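Cesley Drinks Cooler Shelf Kit – Gravity Lane Organizer for Cans

Home > Small Shop Fittings > Cooler & Fridge > Cesley Lane Kit

In stock. Ships from our own back room, usually the next working day.

I'll start with a confession: I sold these for a whole summer before I put one in my own fridge. I run the Pikemora shop with Duangjai Saengthong, and for years our drinks cooler was the kind of thing you reach into up to the elbow. Cold cans at the back, gaps at the front, and a ginger ale that had been hiding behind the iced tea since goodness knows when. Then Duangjai fitted a Cesley kit on the middle shelf one slow Tuesday and I got jealous and took one home.

So what is it? It's a set of lanes that sits on your existing shelf. You tilt it a little, load the cans standing up, and when somebody takes the front one the rest slide down to fill the space. No springs, no batteries, nothing to wind up. If your shelf can be set on a slight slope (most cooler shelves can, you just move the back clips up a notch) you're nearly done.

Who buys it? Corner stores, mostly, and cafes with one of those glass-door fridges by the register. But we also get school snack windows, a bowling club, two different churches and plenty of people with a garage fridge and teenagers!
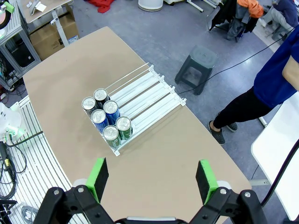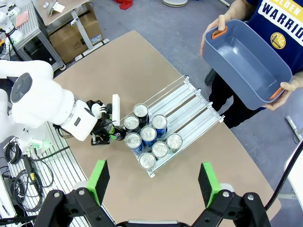

Loading is the part people ask me about on the phone, so let me go through how I do it. Take the old cans out first and stand them on the counter. Load the new ones in at the back, then put the old ones in at the front so they sell first. One flavor per lane is best. You can mix them, of course, and at home I do, but in a shop your customers will start digging around for the one they want and you're back where you started.

Getting the slope right takes a little fiddling. Too flat and the cans stop halfway. Too steep and they come down with a bang, which makes for a very lively soda when it gets opened. Start low and go up a notch at a time. Try it with a full lane and then with only two cans left in it – those last two are always the lazy ones.

Slim cans: yes, they work, but you'll want to move the dividers in. Tall energy drink cans are fine too as long as you have the height between shelves. Please measure with the can standing on the slope and not on the flat shelf, because I've had a few kits come back over exactly that. Small glass bottles I would leave out of it. Some customers tell me they use them that way with no trouble, but I've swept up enough glass in my life.

Sizes

Small kit: 400 mm wide. Fits most home fridges and the little countertop coolers.
Large kit: 600 mm wide. This is the one for a standard single-door shop cooler.
Shelf depth: trim to fit on both. Use the score lines and go slowly.

If your cooler is wider than that, two small kits side by side do a better job than one large kit with a gap beside it. Send me the inside width of your shelf before you order and I'll tell you which way I'd go. Inside width, please, with the door seals out of the equation.

Cleaning

Lift the whole thing out and wash it in the sink with warm water and dish soap. Sticky lanes are the number one reason cans stop sliding, and it only takes one leaky cola. We do ours on the first Monday of the month. Skip the dishwasher, and skip any kind of spray polish as well – it feels wonderful for a day and then it grabs every bit of dust in the building.

What customers have told us

"Bought the small one for the staff fridge and then the large one for out front. The dividers were stiff to move the first time, easy after that." – Lilian Temba

"Good kit. Instructions could be bigger, I had to borrow my daughter's glasses." – Kibet Kombo

"Took me three tries to get the slope right but my root beer finally comes to the front by itself." – Gladys Waweru

(Kibet, I hear you. The new sheet is printed in larger type and I'll mail you one if you still want it.)

Returns and spares

You have 30 days to send it back if it doesn't suit your cooler, as long as you haven't trimmed it. Once it's cut I can't resell it, sorry. Spare dividers and end pieces are sold singly, and Erick Nyanda at our Wistard counter keeps a drawer of them if you'd like to pick some up in person. Call ahead on Saturdays, as he closes at noon.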